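11 October 2026
Posted by the Wesstead bench
9 shares | 2 comments

Second go at the walnut ink and wow, what a difference! Batch 5 got a longer soak (husks from the Flarngate trees, still green when I bagged them) and the brown is so much deeper than batch 4. I brushed swatches onto the Prarnon cotton paper and kept grinning at them. Strained twice through muslin, 441 ml in the jar.

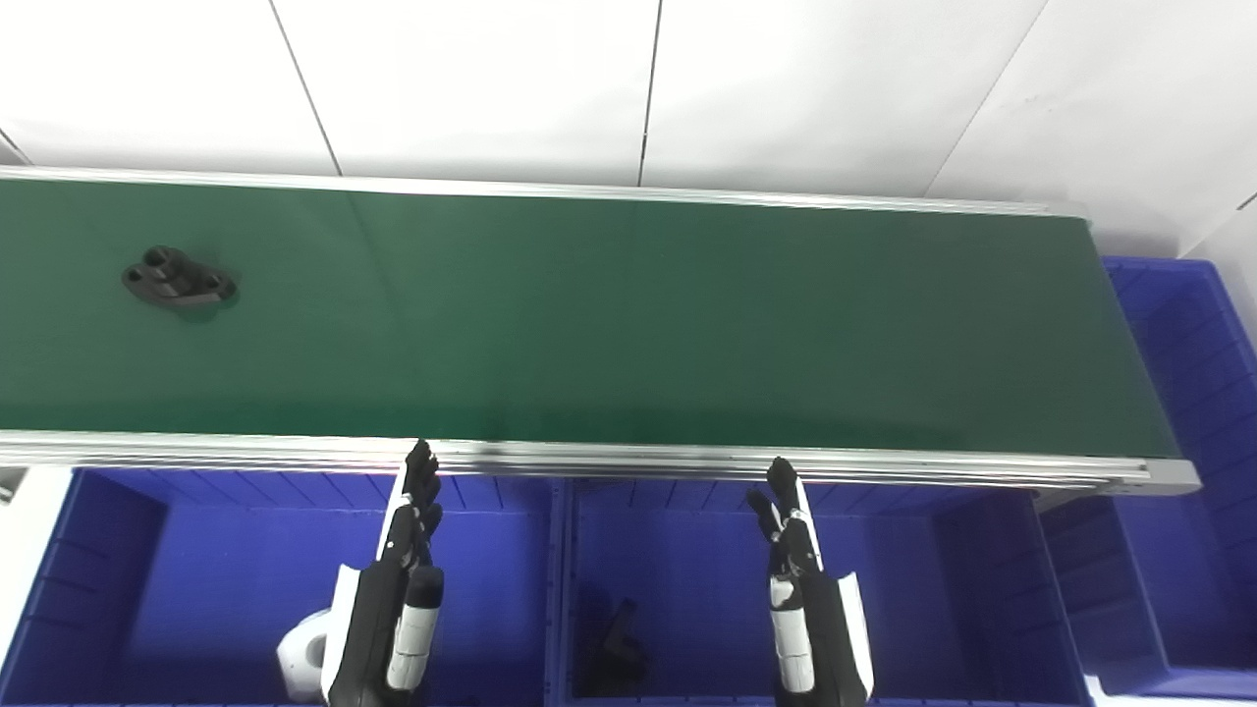

Does it need gum arabic for dip pens? Only a little; without any, batch 4 feathered badly on the cheap pad.

Still to do: clove oil against mold, then a window test through November, half of each swatch under card. Ouali nibs need a good scrub first, they're crusted with the oak gall stuff. Save the husks, I want to try dyeing string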